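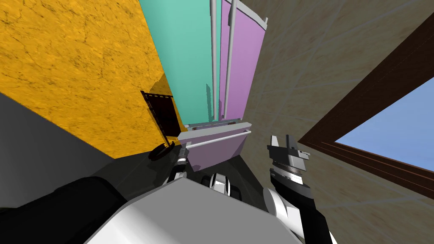
The Door Schedule

Home | Stories | Archive | Submit | Contact

Posted 26 June 2019

The door schedule for the Skulturen building ran to eleven pages, and Yen-ting Kwan had been hired to check it against the doors.

The terms were simple. Each door had a number. Each number had a row. Each row gave the width, the height, the thickness, the side on which the hinges were fixed, the type of lock, and the finish. Kwan was to stand in front of each door with the schedule, a steel tape and a pencil, and mark the row either correct or incorrect. Where it was incorrect she was to write the true value in the margin. The fee was fixed. Travel was not covered.

The building had been put up by a firm named Prona, which no longer traded, and was being sold to a firm named Grelent, which would not sign until the schedule was certified. Between the two stood a property manager called Vlad. He met her at the loading entrance with a ring of keys and a form.

"Sign for the keys," he said.

She signed.

"There are 300 doors," Vlad said. "The schedule says 300. The insurer says 300. I would like you to also say 300."

"I'll say what I find," she said.

He took the form back and checked the signature against her license.

She began in the basement. The basement doors were steel, painted gray, and agreed with the schedule to within the permitted tolerance. Door 14 was hung on the left where the schedule said right. She marked it. Door 22 had no lock, and the schedule gave it one. She marked that too. The work went at a steady rate. A door took four minutes if it was closed and five if it was open, as an open door had to be closed before the gap at the head could be measured.

By the end of the first week she had reached the third floor and used up one pencil. The errors fell into classes. Most were errors of handing, left for right, and these came in runs, as if a clerk at Prona had changed his point of view halfway down a corridor and later changed it back. A few were errors of finish. One was an error of arithmetic, in which the width of a pair of doors had been entered as the width of a single leaf.

Door 211 was on the fourth floor, at the end of the north corridor. The schedule described it as follows: 36 by 84, thickness 1 3/4, hinged left, mortise lock, varnished. In the column for the room served, where the other rows gave an office or a store, the row for 211 gave a dash.

She measured it. The width was correct. The height was correct. The lock was a mortise lock. She opened the door to read the thickness at the edge, and there was a wall behind it. It was plastered and painted the same off-white as the corridor. A baseboard ran across the bottom.

Kwan set the tape against the edge of the door. The thickness was 1 3/4. She marked the row correct.

She then did something outside the terms. She went down to the third floor and paced the north corridor from the stair to the end wall, and went up and did the same on the fourth. The fourth was shorter by 2 paces. She did it again with the tape and got the difference as five feet and one inch.

She found Vlad in the plant room, reading a meter.

"Door 211 opens on a wall," she said.

"Does it match the schedule?"

"Yes."

"Then it's correct."

"The corridor is five feet short on that floor."

Vlad wrote down the meter reading. "Is there a corridor schedule?" he said.

"No."

"Were you hired to check corridors?"

"No."

He closed the cover of the meter and locked it with a small key from the ring. "When I started here," he said, "there was a light on behind it. You could see it under the door. That was before the baseboard." He put the ring back on his belt. "The bulb would have gone by now, I'd think. They were rated for a thousand hours."

She went back up. The door was closed, as she had left it. She opened it again and laid her palm against the plaster, which was the temperature of plaster. She knocked once with the end of the pencil. She waited for the length of time she would have waited at any other door, and then she shut it and went on to 212, an electrical closet, hinged right, incorrect.

The last door was on the roof. She certified the schedule in July, with forty-six corrections and a total of 300. In the margin beside 211 she had written nothing, there being no value to correct. Grelent signed the following morning.

Her invoice was paid in full, less a deduction for one key not returned. She looked through her bag and her coat and found it in the coat -- a mortise key with a paper tag, the number in Prona's faded type. She put it in an envelope and addressed it to Vlad. The envelope stayed on the hall table. It needed 2 stamps, and she had one.

Comments

hollis_m: I did door hardware for nine years and the bit about handing is dead right. Whole floors of it backwards.

Reader44: Did she ever mail the key? I read it twice and still can't decide.

P. Andrade: A 1 3/4 leaf at 36 by 84 is standard. Glad somebody checked.

hollis_m: @Reader44 I don't think she did. She could have bought a stamp.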